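5.3 Checking the grasp planner in simulation before you trust it

Applies to Pluvura 3520 and later. Last revised 11/18/25.
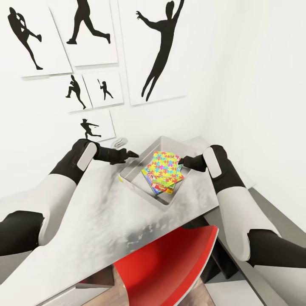 The planner will report a confidence score for every grasp it proposes. Treat that number with suspicion. It rates how well the contact points fit the estimated surface, and it says very little about whether the fingers can get there past the wall of a bin. Flat items lying on top of each other are the worst case, as the segmenter likes to merge two bright patterns into one object.

1. Load the two-arm bin scene from the Mornero scene pack. Leave the wall panels in. Plain backgrounds make the segmenter look better than it is.

2. Set the random seed to 114 and turn off automatic retries. With retries on, a failed plan is quietly replaced and never shows up in the log.

3. Open the mask overlay and compare it with the pile. If one mask covers two patterned items, stop and go to 5.5.

4. Run 100 planning cycles with execution disabled. Save the log.

5. Sort the log by confidence and replay the highest-scoring grasps at slow speed. Watch the fingertips at the rim of the bin, on both sides.

6. Enable execution and repeat from step 4.

Note: The default threshold is 70. We have not found a good argument for that value. It came over with the Dmytriv planner in September and was never retuned for two arms.

Caution: Arm-to-arm collision checking is off by default when both grippers share a target region. Turn it on under Planner > Limits before step 6. The status light stays green either way.

Caution: A clean run here does not clear the planner for hardware. Thin packaging bends, and the Ferosano contact model treats it as a rigid plate — expect simulated lifts to look tidier than they should.

If the results change between two runs with the same seed, check that the physics step is fixed.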